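Vosthorpe Wrestling Association
Performer Health and Safe Touring Program
Interim progress report to the Lasari Fund

Submitted 2 July 2018
Prepared by: Delphine Ridgeway, Program Manager
Approved for release: Banafsheh Azimi, Executive Director

Reporting period

The report covers the second half of the program's first year. It follows the headings set out in the funding agreement and should be read with the financial statement, which is provided under separate cover. Matters raised by the Fund in its response to the previous report are addressed under the relevant headings.

Summary of status

The program remains within its approved budget. Medical clearance before events is in place at all member promotions that signed the participation agreement. Concussion education has been delivered as planned, with one session moved to a later date. The touring and rest standard has been adopted in a revised form. The ring inspection component is behind schedule, and the Association seeks the Fund's agreement to a change in its timetable. The injury register is operating but is not yet complete enough to support public reporting.

Background

Professional wrestling in the region is organized by small independent promotions, most of which run shows in community halls, legion branches and arenas outside the hockey season. Performers are usually engaged by the night and may appear for several promotions in the same month. Before the program began there was no shared record of who had been injured, who had been cleared to return, or on what advice. A performer held out by one promotion could be booked by another the following evening, and the second promoter would have had no means of knowing.

The Association applied to the Fund for support in establishing common standards across its membership. The agreement provides for 9 participating promotions and a training place for each of 60 performers in the first year. Participation is voluntary, but a promotion that signs is bound by the standards for the length of the agreement.

Medical clearance

All 9 promotions now require a signed clearance form before a performer is permitted to appear. The form was shortened following comments on the earlier version, which asked for a full surgical history and was being left blank in places. The revised form deals with recent head injury, current medication, open wounds, and any advice from a physician to limit activity. It is completed on arrival and reviewed by the attending first-aid provider.

The most frequent difficulty has been with late changes to the card. A performer who replaces another on short notice may arrive after the first-aid provider's review has finished. The Association has instructed promotions that no replacement may enter the ring until the form has been reviewed, and that the running order is to be altered if necessary. One promotion objected on the ground that this would affect an advertised main event. After discussion with Ms. Azimi it accepted the instruction.

Forms are stored by the Association and not by the individual promotions. Access is limited to the Program Manager and the contracted clinical adviser. A privacy notice is printed on the reverse of every form, and performers may request a copy of their own records at any time.

Concussion education

A total of 8 sessions were scheduled for the period and 20 performers may attend at one time. Seven sessions have been held. The remaining session, intended for Flodora, was postponed when the hall's heating was taken out of service, and a new date is being arranged with the municipality. Places already booked have been carried forward.

The content covers recognition of symptoms, removal from a match in progress, and graduated return to training. At the request of participants, more time was given to the second of these. Referees in particular asked for plain guidance on how a match may be ended early without confusing the opponent or placing either performer at further risk. A standard verbal signal has been agreed and is now taught at every session. It is not published here, as several promotions have asked that it remain within the locker room.

Evaluation forms were generally favourable. Some experienced performers felt the material was aimed at newcomers. Others remarked that they had never before been told how long to wait before returning to training, and had relied on the advice of older colleagues. The clinical adviser has recommended a shorter refresher for performers with long careers, and a draft outline is being prepared within existing resources.

Touring and rest standard

The first draft of the standard would have required a full rest day after any two consecutive nights of competition. Promotions working the northern loop advised that this was not practicable, given the distance between towns and the limited nights on which halls are available. Performers who were consulted were divided. Several supported the draft, while others were concerned about lost bookings.

The version adopted in May requires instead that no performer be scheduled to drive after a show where the next stop is beyond a set distance, and that promotions either provide accommodation or arrange a driver who has not appeared on the card. Promotions must also publish the travel plan to performers when the booking is offered, so that it can be considered before the booking is accepted. Ms. Ridgeway attended the opening weekend of the northern loop and was satisfied that the travel plan had been issued and followed.

Accommodation has added to the cost of touring. Two promotions now share rooms and a van on overlapping dates, an arrangement they made between themselves. The Association has encouraged others to do the same but has no authority to require it. The Fund may wish to consider whether a modest travel allowance should form part of any second-year agreement.

Ring inspection

The agreement calls for each promotion's ring to be inspected by a qualified person, with particular attention to boards, turnbuckles, rope tension and the condition of the padding under the canvas. Progress has been slower than forecast. The inspector originally engaged withdrew from the work for family reasons, and a replacement with suitable experience was not easily found. Inspections have now resumed.

Findings to date are mixed. Steel frames have been in sound condition. Padding has been found compressed or unevenly laid in more than one ring, and in one case the boards had been replaced with timber of a lesser thickness than the manufacturer specifies. That ring was withdrawn from use until the correct boards were fitted, and a show at Nakamura Hall went ahead with a ring borrowed from another member. The Association records its thanks to the lending promotion, which transported and assembled the ring at its own expense.

A written checklist has been issued for use by ring crews at each assembly. It is a single page, to be signed by the crew lead and kept with the clearance forms for the same event. Compliance has been good at larger shows and less consistent at smaller ones, where the crew is often made up of trainees who are also appearing on the card - a matter the Association intends to raise with the training schools directly.
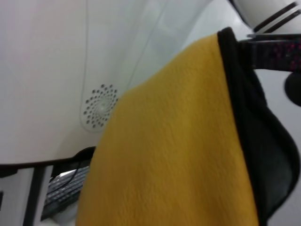
Injury register

The register was opened to all participating promotions at the start of the reporting period. Entries are made by the first-aid provider on the night and reviewed by the clinical adviser. The register records the nature of the injury, the part of the match in which it occurred, the action taken, and the date on which the performer was cleared to return.

Reporting of serious injury appears to be reliable. Reporting of lesser injury is not. The adviser considers that sprains, minor cuts and dental injuries are being under-recorded, and that some performers do not mention them for fear of losing a booking. The Association has reminded promotions that an entry in the register does not by itself prevent a performer from working. It has also confirmed in writing that the register will not be shared with talent scouts or television producers, a question put by performers at more than one session.

The Association does not propose to release figures from the register at this stage. A full year of entries will be needed before any comparison between promotions could be made fairly.

Financial position

Expenditure on education and medical clearance is in line with forecast. Ring inspection is underspent owing to the delay described above. Printing and postage are slightly overspent following the reissue of the clearance form, and the difference has been met from the Association's own funds. No transfer between budget lines has been made without the prior consent required by the agreement.

Matters for the Fund's decision

1. Agreement to extend the ring inspection timetable by one quarter, with no change to the total grant.

2. Agreement to carry the unspent inspection amount forward into that quarter.

3. Advice on whether referees may be counted toward the training places. They are attending in greater numbers than was expected, and the agreement refers only to performers.

Work planned for the next period

The postponed Flodora session will be delivered and remaining ring inspections completed. The touring and rest standard will be reviewed with member promotions at the close of the northern loop, and any amendment will be sent to the Fund before it takes effect. The refresher outline will be tested with a small group of experienced performers. Discussions will also continue with two promotions that are not currently members but have asked to use the clearance form. The Association's view is that the form may be supplied without charge, provided that the records are stored to the same standard.

Enquiries concerning this report should be directed in the first instance to Ms. Ridgeway at the Association's office. Copies of the revised clearance form, the ring crew checklist and the adopted touring and rest standard are available to the Fund on request.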